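March
By Graça Pacheco

Print this page | E-mail this page

Living with newspapers (and getting the news out of them before they go yellow)

I still take a paper. Two, if you count the local one, the Paiva weekly, which comes through the door whether I've paid for it or not. Add the free sheet from the station and whatever my brother-in-law Amândio leaves behind when he visits, and by the end of winter my kitchen looks like the back room of a newsagent's. I've been at this for years and have picked up a few ways of keeping on top of it, mostly by doing it wrong first. Several of you wrote in after the piece on recipe cards asking what I do with cuttings, so I've put it all down together.

One spot for the unread pile

Mine is a shallow wooden crate that used to hold clementines. It sits at the end of the worktop by the radio and it takes a week's papers if you lay them flat. When it's full, the bottom one comes out, read or not. I used to have a big lidded basket and I do not recommend it! You can get two months of newsprint in a lidded basket and never feel a thing, and then one day you want to put something else in it and you're on your knees reading about a by-election that finished before Christmas.

Fold them all the same way, spine to the left. It sounds fussy but a pile folded any old how leans over, and mine leaned over into the sink once. A whole weekend edition, magazine and all.

Cutting things out

Do it on the day. I keep a pair of scissors hanging inside the cupboard door just for paper, with a scrap of red wool on the handle so that people in this house leave the bacon alone with them. If I tell myself I'll go back for a story, I won't, and by then somebody has peeled potatoes on it.

Check the other side before you cut. I once took out a lovely long report on the ferry timetable row and went straight through the end of an obituary that my neighbour had asked me to save. These days I look at the back, and if both sides are wanted I keep the whole sheet.

Cut well outside the column and trim later. And before the rest goes anywhere, write the name of the paper, the date and the page in the margin, in pencil. Biro goes straight through newsprint and some inks spread over time. I can't tell you how many nice clippings I have from my mother that say only 'see over'.

For the long stories that carry over to another page, I use a plain paperclip while I'm working and take it off before anything is put away. Clips rust, and the rust goes through several sheets. Staples are worse. As for sticky tape, don't. It goes brown and brittle, the tape drops off and the brown stays where it was.

What I keep

I'm stricter than I used to be. At one point I had 400 cuttings in a suitcase under the spare bed and I could have told you what was in perhaps a dozen of them. It took me most of a wet spring to get through it, with a pot of tea going and the case open on the floor, and I ended up with 200 that I was glad to see again. The others went in the recycling, and I haven't missed one.

The ones that stayed were nearly all local. The big national stories you can look up in any library, but the report of the flood meeting, the photo of the school orchestra, the letters page from the week they tried to move the market — those are much harder to find again. If you only have room for a few, I'd keep the letters pages. People were furious about the market and they put it beautifully.

Amândio keeps front pages only. He has every election since he could vote, and he will get them out if you let him.

Keeping them flat

Newsprint is poor paper and it goes yellow, more so in the light. Keep cuttings out of the sun, somewhere dry, and not in the loft, where it's boiling in summer and damp the rest of the time. The bottom of a wardrobe is very good. So is the space under a bed, provided it isn't against an outside wall (ask me how I know about the wall).

I bought a Vuso document box a while ago, the flat sort with the lift-off lid, and it's done well. But any stiff card box will do for a start if you line it with acid-free tissue, which you can get from a craft shop. Slip a sheet of plain acid-free paper between cuttings too. The yellow will travel from newsprint onto anything nice you lay against it, and I've got a christening photograph with a neat tan rectangle across one corner to prove it.

If a cutting is creased, put it between two sheets of clean white paper and leave it under some heavy books for a few days. I've read that you can iron them on a cool setting. I tried it on something I didn't care about and it came out stiff and rather toasted looking, so I've stuck to the books.

For something you really want to last, photocopy it onto decent paper and keep the copy where people can handle it. The original can then stay in its box and be left in peace. Scan it as well if you've got the means, and give the file a proper name. I use the year, then the paper, then two or three words, so '1998 Paiva flood meeting'. My daughter set up something called Cunik on my laptop for sorting them and I dare say it's marvellous, but I just use a folder with the year on it.

Ink on your hands, ink on everything

Soap and warm water does hands. For the worktop I use a drop of washing-up liquid on a damp cloth and go over it again with clean water. On a painted door frame, where children have gone by with a hand out, a soft pencil rubber often lifts it before you need to wet anything. Try a bit low down first.

Light upholstery is the real misery. Don't rub. Go over it with the brush on the vacuum, then dab with a barely damp white cloth, turning to a clean bit each time. I lay an old pillowcase over the arm of the chair on Sundays now. It looks dreadful and the chair looks lovely.

The news on in the kitchen

I like the headlines on while I cook, but I found I was leaving them on all day and hearing the same six items at every hour, getting crosser each time. So now it's the seven o'clock in the morning and the six o'clock at night and music in between. I get far more out of it. I also keep a little notepad on the fridge for things I want to look into properly — a consultation closing, a road being shut, a public meeting. I used to shout them up the stairs to my husband and that was the last anyone heard of them.

If there's a notice in the paper with a deadline in it, cut it out and stick it to the calendar with a bulldog clip on the right week. I missed the consultation on the bus station that way, or rather by not doing that, and I'd had a good deal to say.
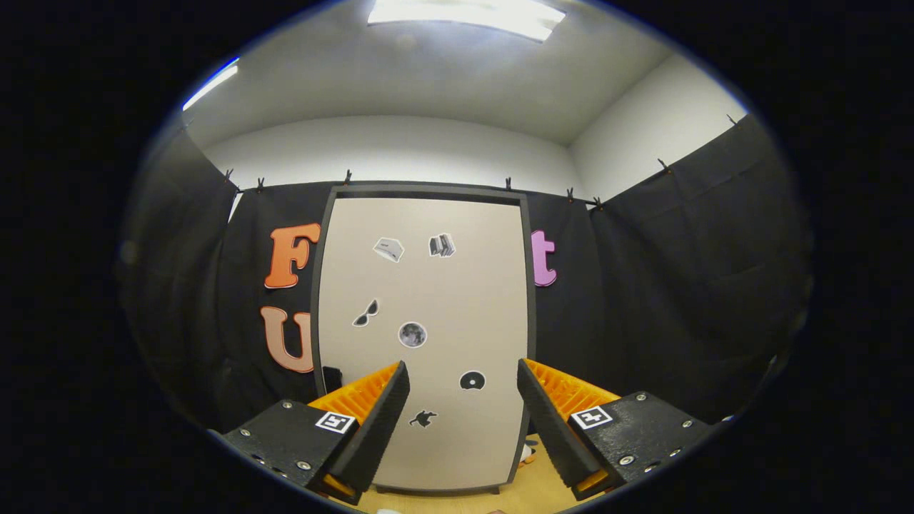 Using up the rest

Once the crate's been emptied and the good bits are out, there's still a lot of use in what's left. Plain newsprint only for these; the shiny supplements are no good for soaking anything up.

Wet shoes: scrunch up sheets and stuff them in loosely, then change them after an hour or two when they've gone limp. Keep the shoes away from the radiator or the leather will crack.

Windows: people swear by newspaper and vinegar. I find it does a fine job on the glass and a horrible one on white frames, so I keep it for the greenhouse.

Food bin: fold a double sheet into a liner. Check your council takes it, as some are funny about it. Ours is happy.

Packing glasses: wrap each one in plain tissue first and newspaper second, and you won't have to wash the lot at the other end. When we moved I skipped the tissue and spent my first evening in the new house at the sink.

Compost: torn into strips and scrunched, a layer at a time with the wet stuff. Flat sheets mat together and go slimy.

Seed pots: wind a strip round a small tin, tuck the bottom in, slide the tin out. They don't look much but they'll hold a broad bean until it's ready to go out, and you plant the pot and all. I made 200 one year when I'd promised some to the Plurarard fête and I still can't look at a tomato purée tin without my thumbs aching.

Passing them on

Ask before you recycle the lot. Our vet takes clean papers for the cages and so does the hedgehog lady in the next village, though neither wants the glossy bits. The primary school had a whole winter's worth off me for papier mâché. And if you've got a run of an old local paper in decent condition, do ring the library or the local history people before you put it out. They may well have it already, but ours had a gap, and Amândio was delighted to fill it with the ones he'd been told to get out of the garage.

Next month I'll be doing drawers that stick, so do send me your cures if you've got any, candle stubs included.

Print this page | E-mail this page

Contact Graça | Copyright Graça Pacheco, all rights reserved | Back to top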